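Terovau Home Forum > Bedrooms & Storage > Plush toys taking over the bed, basket or hammock?

Page 1 of 1

marlowstitch
Posted Tuesday, February 27, 2018
Hi all, long-time reader and not much of a poster, so forgive me if this rambles. We have a plush problem. It started with one avocado from the Tumby shop at the mall, then somebody's birthday came along, then a sale, and now the guest bed is a fruit stand. Every time we have company I scoop up the whole pile and dump it in the closet, and every time company leaves the whole pile is somehow back on the bed by supper.

I finally bought one of those white plastic baskets with the little holes all over the sides and a handle slot cut into the short end. I set it right on the bed and started sorting there, mostly because my knees don't care for the floor anymore. 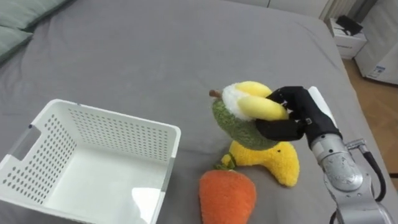 So my thinking was that the basket could live on the closet shelf, and whatever fits in it stays, and whatever doesn't fit goes to my niece's kids (who do NOT need more, but their mother is a soft touch). My husband says a hammock in the corner would hold twice as much and look nicer. I say a hammock is where toys go to collect dust. Has anyone lived with both? I'd love to hear before I let him put a hook in the wall.

pondside_june
Replied:
Oh, I feel this in my bones! We had the hammock for years – the big Cele one, net, three hooks – and I'll say this for it, it looked darling for the first month. Then the heavy ones all slid to the middle and the little ones fell out of the holes, and my daughter couldn't reach a single thing without standing on the bed and yanking. One of the hooks came out and took a piece of drywall with it. Basket, basket, basket. I'd get a second one too, they always end up useful for something.

gus_in_the_attic
Replied:
I'll stick up for the husband here. Baskets are fine for small stuff but they eat a shelf, and plush doesn't pack down the way you'd think. We have 162 stuffed animals in this house (my wife made a list for the insurance, don't ask) and there's no basket in the world for that. Two hammocks, up high, and the bed is a bed again. The trick is to get the hook into a stud and not just into the wall, which I suspect is what went wrong at pondside's place. As for dust, shake the thing out when you change the sheets.

pondside_june
Replied:
Gus, it was in a stud! Well, two of them were. I'll give you the third one.

marlowstitch
Replied:
162! I take back everything I said about having a problem. I read that number out loud at breakfast and my husband got very quiet, and I think he was adding ours up in his head.

fern_and_flannel
Replied:
Basket person here, with one bit of advice. Please don't store them squashed. I repair plush as a little side business, and what I see most often is fleece that has been pressed flat in a tote for a year or more. Fluffy white parts are the worst, they mat and go gray and you can fluff them with a pet brush but they never come all the way back. A basket with holes is good since they get some air. Lay them in one layer, or two if the bottom ones are sturdy. And wash before you put them away – pillowcase, cold water, gentle cycle, then 20 minutes in the dryer with no heat, then air.

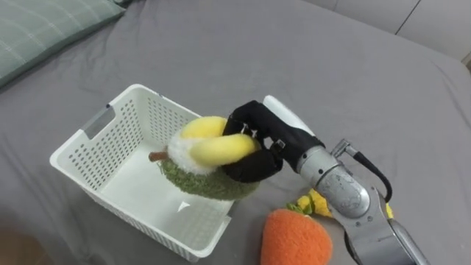
Fruit plush in particular I'd sort by what they're made of before I sorted by size, because the fabrics age so differently. The nubbly kind of fabric is tough as anything and can go at the bottom with no worries. A durian like the green one held over the basket is a good case for it, with that bumpy rind on the bottom and white fleece above it and the two yellow pods sitting on top. I'd set it down just that way, rind underneath, and put nothing over the pods. Felt pills when it rubs against other toys, and bright yellow shows every bit of it. Anything with a stem or a leaf I lay on its side so the stitching isn't under strain.

marlowstitch
Replied:
Fern, thank you, that's just the kind of thing I was hoping to hear. I had been putting the fluffy ones at the bottom as cushioning for the others, so I've been doing it exactly backward. I'm going to redo the whole lot. Is the pet brush the wire kind or the rubber kind?

fern_and_flannel
Replied:
Wire, the soft slicker sort, and go very lightly. Rubber just pushes it around.

tallboy_tess
Replied:
I'm going to disagree a little with the washing. If a toy has only ever sat on a guest bed I wouldn't put it through a machine at all, pillowcase or no. I ruined a pear that way. The stuffing went to lumps and it leaned over for the rest of its life. A damp cloth and an afternoon by an open window does me fine.

On the storage question, we use Flurunholm drawers on casters that roll under the bed, nearly 10 inches deep, and I like them better than a basket or a hammock. No dust, no hooks, and the kids can get at them. They weren't cheap but I waited for the April sale.

gus_in_the_attic
Replied:
Under the bed is where my train boxes are, so that's a no at our house. Good idea for normal people though.

fern_and_flannel
Replied:
Tess, fair point, I should have said to check the tag first. Older stuffing does clump. I'd still wash anything a child has slept with.

marlowstitch
Replied:
Our guest bed sits too low for drawers, I just went and measured, but I've written down the name for when we replace the frame. For now it's the basket for the good ones and a single hammock for the overflow, on a stud, Gus, I promise. My husband is out in the garage looking for the stud finder and has been gone long enough that I think he's reorganizing the pegboard. I'll post again when it's up.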